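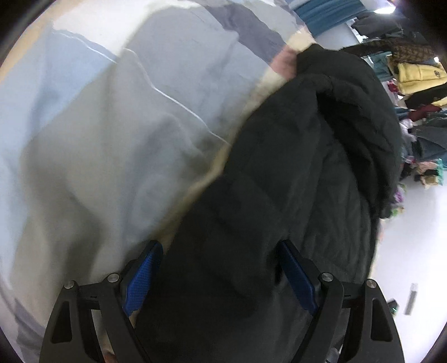
Ramwood Library Writers' Circle – Wednesday Evening Group

The Coat from Sutau
by Nandini Palaniappan

My aunt left me a black coat and a letter about it, and I believed neither.

According to the letter, the coat had been made in Sutau by a tailor who sewed a wish into every lining. Whoever wore it would be told the truth for as long as it was buttoned. My aunt said she had owned it for most of her life and had worn it only when she had to. She also said she had once paid off a house by selling a recipe to a hotel, and that a senator had proposed to her on a ferry. I had looked into the senator. He got seasick.

"Try it on," said my brother Pant, who had driven over to see if there was anything he wanted.

"It smells like a drawer."

"It's a coat from a drawer. Try it on."

I tried it on. It was heavy in the shoulders and too long in the sleeves. I did up the buttons to please him.

"So," I said. "How do I look?"

"Like a priest who lost his job," said Pant.

I did not count that as evidence. Pant had been talking to me that way since he could talk.

I wore it to the bank the next morning, mostly because it was raining. My aunt's account held $2,647, and the man at the desk wanted to move it into something called the Breltano Growth Plan. He had a folder ready. I asked him whether it was a good plan.

"It's good for us," he said. He looked down at the folder. "There's a fee of $169 to open it and another one when you leave. Most people don't read that page."

I thanked him and kept the money where it was. On the bus home I told myself he was young, and new, and probably quitting on Friday. There is always some plain reason if you sit still long enough to find it. I have found plain reasons for two haunted houses and a cousin's miracle knee.

Still, I kept the coat buttoned. At the fruit stand I asked if the peaches were sweet and the woman said no. At the dry cleaner I asked when my skirt would be ready, and the girl said they had lost it in March and had been hoping I would forget. My downstairs neighbor told me, on the stairs, with a bag of trash in each hand, that she had never liked my singing.

"I don't sing," I said.

"You do," she said. "In the kitchen. Every night."

I stood in the kitchen for a while after that.

Pant called at nine. He wanted to know if I had tested it yet, and I said there was nothing to test. People are rude in wet weather. A stall that sells bad peaches has to admit it sooner or later.

"Then ask me something," he said.

"Over the phone? Does it work over the phone?"

"You don't think it works at all."

He had me there. I looked down and saw that I was still wearing it, all the way up to the neck, with the heat on and soup on the stove. There was one thing I had wanted to ask him for 13 years, about the summer our father was sick and the week Pant did not come. He had told me then that the car broke down. I had never believed that either, but I had never said so. We had gotten along fine on it.

"Are you there?" said Pant.

"I'm here."

"Well, go on. Ask."

The top button was stiff. I had to put the phone down on the counter to use both hands, and I could hear him breathing while I worked it loose. Then the next one, and the one under it.

"Did you want her lamp?" I said. "The green one. You can have it if you want."

He took a long time to answer.

"Sure," he said. "I always liked that lamp."

He had always hated it – I knew that much without any coat.

More from the Wednesday Evening Group
The Man Who Measured Fog
Two Weeks Without a Dog
My Mother's Other Kitchen
Rules for our next contest (stories up to 3,000 words)

This site uses cookies to remember your reading settings. Accept | Decline

Contact the group | © Ramwood Library Writers' Circle. Stories belong to their authors. | Back to top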